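Changes to Item Storage in Lotodon: A Player's Assessment

Friday, May 30, 2025
Posted in: Games, Lotodon

The spring update to Lotodon was released in March, and I have refrained from commenting on it until I had completed a full season under the new rules. Readers who follow this blog for the trading tables will already be aware that the update altered the way seasonal items are stored, stacked and recovered after a character's death. The purpose of this post is to record how those changes operate in practice and to state where I believe further revision is required.

Under the previous system, seasonal items could not be placed in the vault at Korletey. They occupied one inventory slot each, and they were lost permanently if a character fell anywhere outside the town walls. Players who wished to keep a complete set were therefore obliged to maintain a second character for storage alone. I maintained such a character for 2 years and do not recommend the practice.

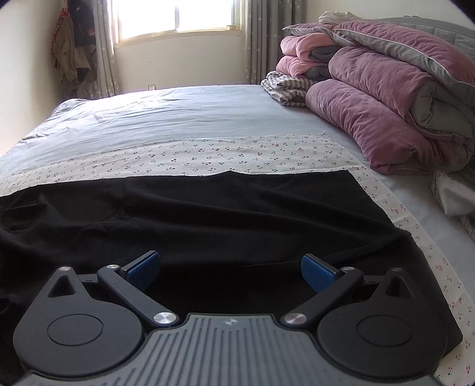 The vault now accepts all seasonal items that were issued after the second winter event. Items issued before that event remain excluded, and the patch notes do not indicate whether this will change. Stackable items may be held in quantities of up to 1000 per slot. Items that carry a personal inscription do not stack under any circumstances, including when two inscriptions are identical.

Recovery after death has also been revised. A fallen character now retains the three most valuable items carried, and value is determined by the fixed price list instead of the open market. This distinction is important. The Pusmont lantern, for example, has a fixed price of 70 coins and trades for a great deal more than that. A player carrying a lantern and three ordinary steel tools will keep the tools and lose the lantern. I have raised this matter on the official forum, and Selvaraj Sivakumar, who maintains the community price index, has posted a complete list of the items affected. I would advise all players to consult it before entering the marsh.

The treatment of cosmetic items is more satisfactory. Capes, masks and hats are now held in a separate wardrobe, which may be opened from any inn. Dye is applied in the wardrobe and may be removed without charge. Previously, removing a dye destroyed the garment, and no warning was displayed.

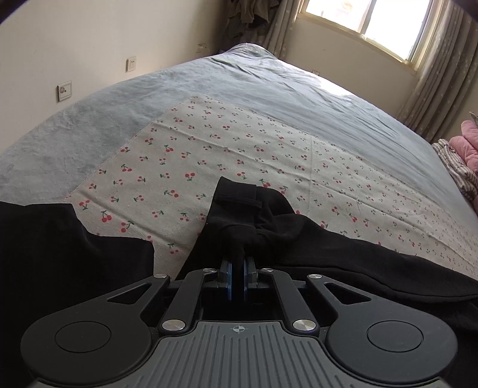

Certain difficulties remain. The wardrobe cannot be searched by name. Items are sorted by date of acquisition, and this order cannot be changed. Members and non-members see the same interface, but non-members are able to place member items in the wardrobe and are then unable to take them out. Nabila Hamdy reported this in the comments on my previous post, and I have since confirmed it with a second account. Until a correction is issued, non-members should leave such items in the vault.

I should also mention the companion event in Jalinico, which offers a storage voucher as its final reward. The voucher adds one row to the vault. It is untradeable, it may be used once, and it expires at the end of the season in which it was earned. Players who hold an unused voucher should redeem it promptly. 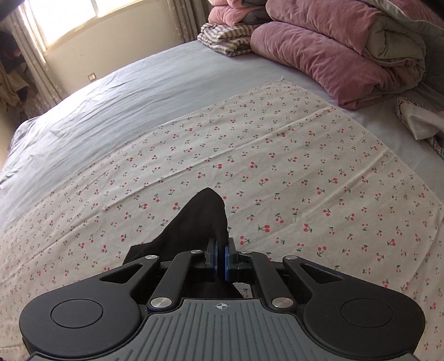

Black fabric held between the two fingers of a gripper.

The trading tables have been updated to reflect the new stack limits. The older tables will remain available in the archive, but they will no longer be corrected. Comments concerning errors in the current tables may be left under this post, and I ask that the exact item name be given in each case.

Filed under: storage, seasonal items, patch notes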